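# Trerton Tonal Drawing – Frequently Asked Questions

We draw in pencil and charcoal, and we are a bit obsessed with shading. If you've ever drawn a perfectly good outline and then wrecked it by filling it in, come and join us! These are the questions that reach our inbox most. Last tidied up in April by Leonie Schmieder.

## Coming along

**Do I need to be able to draw already?**

Not at all. We have people who went to art school and people who last held a charcoal stick at age 13. Everybody starts the evening with the same warm-up, a strip of gray patches going from bare paper to as black as your pencil will go, and it's surprising how absorbing that gets.

**What time do you start?**

Doors open at 6:30 in the evening and we draw from 7 until 9. Come in late if you have to, just find a stool and get going. 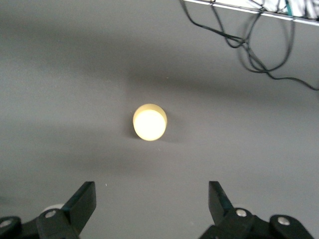
**How much does it cost?**

A single evening is $17, or you can buy a card of four for $42. Paper is included with both. The card doesn't run out, so keep it in your wallet until you can make it.

**Can I bring my teenager?**

Please do, if they're 13 or older. Under 16 they need an adult drawing with them (drawing, mind you, phones away).

**Where do I park?**

The lot behind Kowalchuk is free after six. The street out front looks free and isn't.

## Materials

**What should I buy first?**

An HB, a 2B and a 6B pencil, a kneaded eraser, and a cheap pad. You could stop there for a year. Ryota Okabe has filled nearly 400 pages with the same three grades, and his darks are the best in the room.

**Which paper do you use?**

The Manaser medium-tooth pad for pencil and the Gustero gray sheets for charcoal and white chalk. The gray sheets are my favorite thing we own. You get your middle tone for nothing, so you can go straight for the darks and then – so satisfying – drop in the highlights at the very end.

**Can I blend with my finger?**

You can, and most of us have. Skin leaves oil on the paper, though, and the next layer goes on patchy. Try a paper stump or a bit of tissue first. If you hate the tissue, go back to your finger and we'll look the other way.

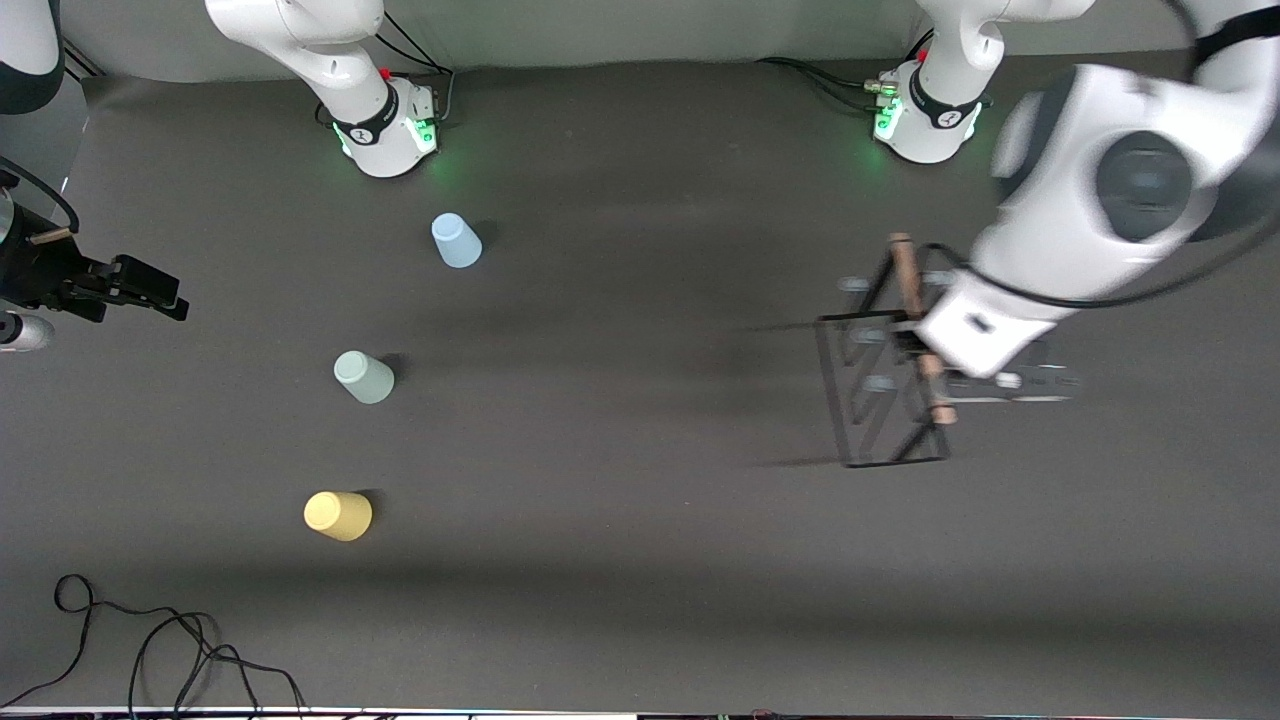

*White shapes on charcoal gray, with green at both bases.*

## Seeing tones

**Why does my drawing look flat?**

Nine times out of ten the darks aren't dark enough. People get to a nice middle gray and lose their nerve. Squint at your subject until the detail goes mushy, find the very darkest spot, and put that one down properly. Everything else has to be lighter than it, and suddenly you have somewhere to go.

**How do I draw a shadow with no edge?**
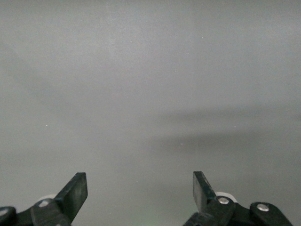
Soft shadows are built up in layers, with the pencil held well back and hardly any weight on it. Start in the middle of the dark part and let each pass wander a little farther out than the one before. Don't draw a border and fill it, or you'll spend the rest of the evening rubbing it out. Look for changes inside the shadow too. The broad one on this gray surface has a slightly darker streak along its upper part and a hazier, lighter zone underneath, and it begins so faintly near the center that you'd be hard pressed to say where to start your pencil. A 2B on its side is lovely for that kind of thing.

**How do I stop smudging everything?**

Put a scrap of clean paper under your drawing hand. If you're right-handed, work from the top left down. Renji Arai is left-handed and goes the other way, so don't sit with your elbow next to his.

## Odds and ends

**Do you show the work anywhere?**

We pin up whatever people want to leave, on the long wall by the sink. Names are optional. Write yours on the back if you'd like the drawing home again.

**Can I suggest a subject?**

Oh, please. Crumpled paper bags were Kazue Onishi's idea and we got three wonderful evenings out of them. Eggs on a white plate are coming up next. Tell Nazar Hutsuliak at the door, or write it on the sheet beside the kettle.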